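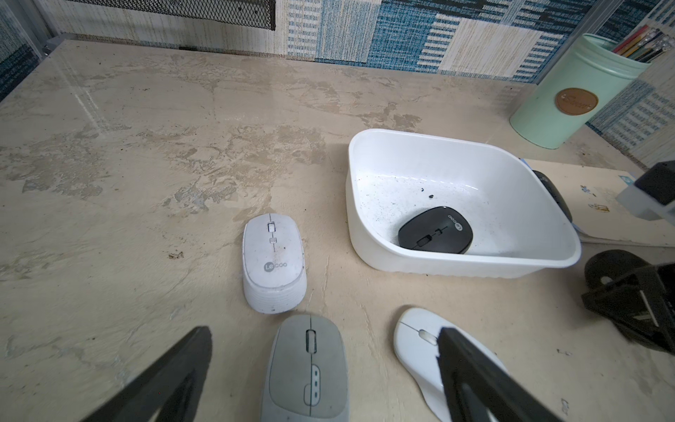 Wireless mice on a marble-patterned tabletop

Nollo Battery Vocal Amp
Made by Nollo. Sold and rented by Hollenstein Stage & Street.

In stock for sale. Rental by arrangement.
Price: $400
Refurbished, when we have them: $300

We held off on carrying the Nollo for a long time. Small battery amps come and go, and most of them are sold with the same promises: studio sound, all-day power, loud enough for a festival. We have heard plenty of them through the front door of the Furkurberg shop and can't say we were moved. The Nollo is better than most. It is still a small box with one speaker in it, and you should read this page with that in mind.

What it is

A one-speaker amp for voice and one instrument, with a battery inside and a handle on top. It was made for singers, poets and rappers who work in small rooms or out on the sidewalk. Two inputs on the back. The first takes a microphone cable, the second takes a guitar cable. A third, smaller socket lets you run a backing track from a phone, if the phone still has somewhere to plug in a cable. Many don't, and the adapter is not in the box.

What the maker says, and what we think

"Fills any room." It doesn't. It fills a coffee shop, a classroom or a back room with people sitting down and more or less listening. The brochure shows it in front of a crowd in a hall that holds 2,000. We would like to know what else was plugged in that night. For a hall like that you need a real PA and someone to run it.

"Plays all day." Depends what you call a day. Spoken word with gaps between the pieces is easy on a battery. A bass-heavy backing track turned all the way up is not, and the amp gets thin and scratchy before it quits. We tell customers to plan for one show and bring the charger.

"Feedback-proof." No amp is. The Nollo has a button marked Calm that cuts one narrow slice of the sound where howling tends to start. It helps a little. It also takes some of the body out of low voices. Putting the amp a step in front of you and off to one side does more, and it works with any amp you already own.

"Warm, natural voice." This one we mostly agree with. Consonants come through clean, and that matters a lot if people are there for the words. Fast rap verses stay readable at the back of a small room. It flatters soft voices more than loud ones. Shouters will find that it flattens out early.

Echo and reverb

There is one knob for both. Up to a third of the way it is pleasant. Past that it sounds like a parking garage. We wish the maker had put the money into a better input socket.

Controls

Mic volume
Instrument volume
Track volume
Low
High
Echo
Calm button
Power, with a battery light that goes green, yellow, red

The battery light is not to be trusted. On the one we keep for rentals it stays green for most of the battery's life, then drops to yellow and red close together. Treat yellow as red.

What's in the box

Amp
Charger with wall plug
Shoulder strap
Printed guide (the part on cleaning the grille is useful, the rest you can skip)

What isn't

Microphone, microphone cable, stand, bag, phone adapter. The bag is sold separately by Nollo for more than we think a bag should cost. Any padded bag of the right size will do, and we have a few plain ones behind the counter.

Which microphone

Any ordinary stage mic with a cable. The Nollo does not send power up the cable, so studio mics that need it will stay silent. People do bring them in and ask. We usually pair it with the Celtberg handheld, which is plain, heavy and hard to hurt. Celtberg also makes a wireless version. It sounded fine in the shop and dropped out twice when we took it across the street, so for outdoor sets we would stay with the cable.

Who should buy one

Poets and singers who already do regular small shows and are tired of borrowing. Teachers running writing or rap workshops in schools, where the only other choice is a lectern mic and a ceiling speaker. Street performers, provided the town allows amps at all. Check that first. A permit for performing and a permit for amplified sound are often two separate things, and the second may come with a volume limit that makes a bigger amp pointless anyway.

Who shouldn't

Bands. Anyone with a drummer. DJs. Anyone planning to do a first open mic next month and hoping that gear will help with nerves. Most open mics have a system of their own, so go to a few before you spend anything. Some of the best readings we have been to had no amp in the room.

If you are buying for a club or a school, we suggest renting one first. Groups like to buy equipment, and a good part of it ends up in a closet with a flat battery.

Rental

We rent the Nollo by the night or by the weekend, with a Celtberg handheld, a cable and a stand. We ask for a $200 deposit, returned when everything comes back working. If you rent and then decide to buy, we take your first rental fee off the price. Rentals fill up in November, when the slam season gets going, so call ahead for those dates.

Care

Charge it before you put it away for the winter, and again partway through if it sits. The guide says the battery can be left on the charger without harm. We unplug ours.

Keep it out of the rain. The maker's page used to say "weather-ready" and now says "splash-aware," a phrase we can't explain to customers.

The speaker grille dents if you look at it wrong. A dent won't change the sound, but it does lower what we can offer on a trade-in.

Battery replacement

The battery is held in with screws and a plug, so it can be changed. Nollo sells the part and we fit it at the shop. Be careful with cheaper copies – we have opened amps where the copy did not fit and had been held in place with tape.

Warranty

Nollo covers faults in the amp and treats the battery as a wearing part, with a shorter cover of its own. The card in the box puts this in small print. Ask us to go over it with you at the counter if you want to know where you stand.

Returns

Bring it back clean, with the charger and strap, and we will refund or swap it. We don't take back microphones once they have been used, for reasons anyone who has shared one will understand.

Trying one out

There is a Nollo set up near the front window in Furkurberg. Bring your own mic if you have one, and bring the piece you really perform. Saying "check, one, two" into an amp will tell you very little. Read something with quiet parts in it, and have a friend stand by the door and listen for the ends of the lines.

Page last checked August 3, 2025. Prices may change when the next delivery comes in.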